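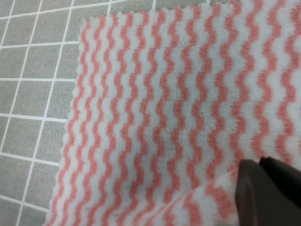
Which cloths do we use for the counters and tables now?

The pink and white striped ones with the zigzag edge. Plain white stays in the restrooms, and the yellow ones are for floors and spills only. This replaces the list on the supply closet door.

Butholm Community Kitchen
Housekeeping meeting, minutes
Wednesday, 4:15 p.m., back prep room

Present: Anitha Menon (chair), Koen Schouten, Thu Khúc, Ashton Harawira (minutes)
Apologies: Bình Lã, who sent notes by email

1. Minutes of the last meeting

Accepted with one correction. The mop heads were ordered by Thu, not Koen.

2. Striped cloths

Anitha reported that the Urero order came in, invoice 1315. We bought 700 of the pink striped cloths to replace the old terry rags, which had been shedding lint on the glassware. Everyone has now used the new ones for at least two shifts.

Thu likes them for the steel counters and says they pick up flour well when slightly damp. Koen finds them thin for the big tables. He has been folding them in half and in half again, and that helps. Bình's notes say the same, and add that the cloth should be turned to a clean side between tables and dropped in the used bin once all the sides are dirty. 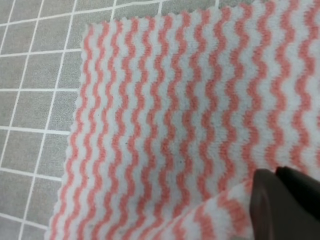

Washing took up most of the discussion. Koen put one load through on hot with the aprons and the cloths came out with pink fluff on everything dark. Thu washed hers on warm in a mesh bag and had no trouble. It was agreed to do the same for a month and see how the edges hold up. No fabric softener. They are to be hung on the rack and kept out of the dryer.

Ashton asked whether they are meant to be washed at all. The Urero sheet says they can be, but does not say how many times. Anitha will call and ask.

Agreed: a cloth goes in the trash when the edge has started to pull apart or when it smells after washing. No need to ask first.

3. Folding and storage

There was some disagreement here. Thu folds in thirds with the stripes running lengthwise, and Bình rolls them. Either fits in the wire basket, but mixed together they don't stack and the basket tips. After some back and forth we settled on folding:

Lay the cloth flat with the stripes running away from you.
Smooth it from the middle out to the corners.
Bring the near edge up to the far edge, then fold once more from the side.
Stack in piles of 12, folded side facing out.

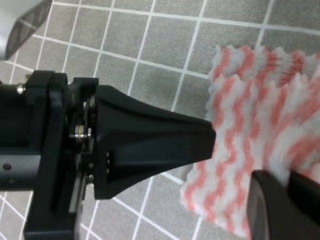
Folding can be done wherever there is a clean, dry surface, but cloths that touch the floor go back in the wash, even if they look fine. Ashton noted that the prep room floor is usually mopped right when the laundry is ready, so the person on laundry should check with whoever has the mop.

Koen asked for a second basket by the dish window. Agreed. He will move the one from under the coffee station — the tea towels there can go on the shelf above.

4. Used cloth bin

The lid on the old bin is cracked and will not close. Anitha has a price from Flinel for a pedal bin, $224 for the large size. Thu thought that was a lot for a bin. Koen said the small one would need emptying twice a shift. Left open until Anitha has asked Flinel about a lid on its own.

In the meantime, wet cloths are to be wrung out before they go in. Bình's email was firm about this.

5. Sharing with Đồng

The Đồng supper group uses the kitchen two evenings a week and has been bringing its own sponges. Thu spoke to them and they would be glad to use our cloths if they can leave the used ones for our laundry. Agreed for October, to be looked at again after that. Thu will show them the folding and the bins.

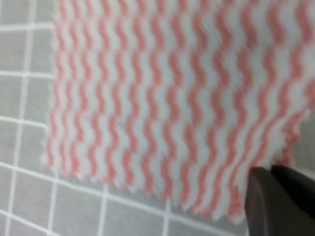 They also asked which side of the cloth to use. We have all been using whichever side came up, and no one present had a view on it. Anitha will add it to her list for Urero.

6. Other business

The label maker is missing. If you have it, please put it back in the top drawer.

The leftover terry rags are in a box by the back door. Take some home if you want them. Koen will drop off what is left at the bike shop.

Actions

Anitha: call Urero about washing and which side to use, ask Flinel about the lid
Koen: second basket, box of old rags
Thu: meet with the Đồng group, buy two more mesh bags
Ashton: new list for the supply closet door, copy of the folding steps for the laundry wall
Bình: check the hot water setting on the washer

Meeting closed at 5:05 p.m. Next meeting same time next month, in the front room if it is free.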